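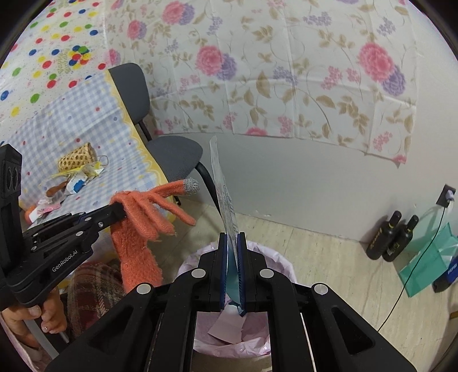 How long does the hide glue keep once it's been soaked and heated?

Four days in the fridge with the lid on, and after that it goes down the drain. By day five the joints we pulled apart were letting go in the glue line instead of tearing wood fiber.

1st November

Shop was quiet, so I got through most of the glue comparison that has been sitting on the board since April. Writing it up now before I lose the loose sheets.

**What was being tested**

Three glues for the chair repairs: the Lehner pearl hide glue, the Omeck liquid hide glue in the squeeze bottle, and the ordinary yellow glue we use on everything new. The question is which one goes into the old dining chairs from the Flostavau job. Those chairs have been glued at least twice before, once with hide glue (original, brown and brittle) and once with something white that peels like skin. Whatever goes in next should come out again without wrecking the sockets.

**Test pieces**

Beech dowel in beech blocks, cut from the offcuts under the bandsaw. Holes drilled with the same brad point bit, all on the drill press, same depth stop. I sanded half the dowels to 120 and left the others as they came. Clamps on overnight, then left on the shelf over the radiator for a week.

Blocks are numbered in pencil on the end grain. Blocks 7 and 8 got switched at some point and I can't tell which is which, so both are out of the results.

**Hide glue prep**

One part pearls to two parts cold water by weight, soaked overnight, warmed in the double boiler. The dial on the old pot reads low. With the probe in the glue itself it was sitting at 158 F when the dial said 140, which probably explains the weak batch in April. Turned it down until the probe read 142 and marked that spot on the dial with red paint. Please use the red mark and ignore the printed numbers.

Started with 200 grams dry, which was far too much for the number of joints. Half that would do two chairs easily.

Skin forms on top fast. Keep the lid on between joints and add a spoonful of hot water when the brush starts to drag. It should run off the brush in a string and break into drops at the end. If it comes off in lumps it needs water.

**Pull tests**

Used the lever rig with the luggage scale. It isn't a proper testing machine and I wouldn't show the numbers to a customer, but it ranks things well enough.

- Yellow glue: strongest. All blocks broke in the wood. One split the block right down the middle and left the dowel still glued in one half.
- Lehner, fresh: nearly as good. Mostly wood failure, one clean pull on an unsanded dowel.
- Lehner, day three: same as fresh as far as I can tell.
- Lehner, day five: pulled clean, glue line shiny on both sides.
- Omeck: fair. Held, but with a slow creak before it let go, and the glue was still a little rubbery in the bottom of the holes. The bottle has no date on it that I can find. It may just be old.

Sanding made less difference than I expected. The unsanded dowels have a hard burnished surface from the mill and I thought they'd all fail early. One of them did. I'd still sand, it takes ten seconds.

**Taking it apart again**

This was the part I cared about. Warm water and a bit of vinegar, dripped in with a syringe at the shoulder, wait, wiggle, repeat.

The fresh Lehner joints came loose in under an hour. Omeck took less time, maybe twenty minutes, and left a slimy mess that rinsed off. Yellow glue did nothing at all with water. With the heat gun on low it softened enough to twist one dowel out, and the block was scorched by then. On a finished chair leg that would be the end of the finish.

So hide glue for the Flostavau chairs, the hot kind. The Omeck can be used for the corner blocks under the seats where there's no real load, and to use up the bottle.

**Clamping notes**

Open time with the hot glue in this shop is short. I had a bit over a minute before it gelled, and the blocks were at room temperature. Warming the parts first with the hair dryer bought me another minute. For a full chair with four stretchers that still isn't enough for one person. Options are:

1. Glue the front and back frames separately, let them sit overnight, then join them with the side rails.
2. Add some urea to slow the gel. I have a small bag from the Novenow order but haven't tried it. Anything over about ten percent of the dry glue weight is supposed to weaken it.
3. Two people.

I'd go with the first one. It's how the chairs were put together to start with, going by the drips on the inside of the back frames.

Band clamp is better than bar clamps on the tapered legs. The bar clamps walk down the taper as soon as they're tightened. If we have to use them, tape a strip of cork on first. The green band clamp has a bad ratchet, it slipped twice, so use the gray one until it's replaced.

**Old glue removal**

Tried three ways on the spare leg. Scraping with the small chisel works but takes wood with it, and the tenons are already loose. A toothbrush and hot water took off the original hide glue completely and left the white stuff behind. The white stuff came off with hot vinegar on a rag left wrapped around the tenon over lunch. It goes cloudy and then rolls off under a thumb.

Let the tenons dry at least a day afterward. I put one back in its socket too soon and it was a nice snug fit. The next morning it rattled.

For the two tenons that are really undersized (back left on the chair with the chalk X, front right on the one with the cracked seat frame), I'm going to wrap them in shavings off the block plane, glued on with the hot glue, and fit them after. No filler and no epoxy in the sockets.

**Still to do**

- Order Lehner pearls. We have about enough for two chairs. The higher strength grade grabs even faster so stay with the one we have.
- New ratchet strap or new clamp.
- Repeat the day five test with glue kept in the fridge between heatings. Mine spent one night on the bench by mistake, and I don't know how much of the failure is from that. Until it's repeated, the four day rule stands.
- Try the urea on scrap, five percent and ten percent.
- Check the pot against the probe again once it's been running a whole morning. It may drift.
- Chair seats are off and stacked under the long bench. Each one is marked to match its frame with a number on blue tape. The screws are in the jars, and they aren't all the same length, so they need to go back where they came from. The two long ones belong at the front.

Cleaned the brushes in hot water, pot is washed and upside down on the drainer. The leftover glue is in the fridge door in a jam jar marked with today's date. Test blocks are in the shallow tray next to the drill press, please don't burn them yet, I want to look at the glue lines again with the loupe in daylight.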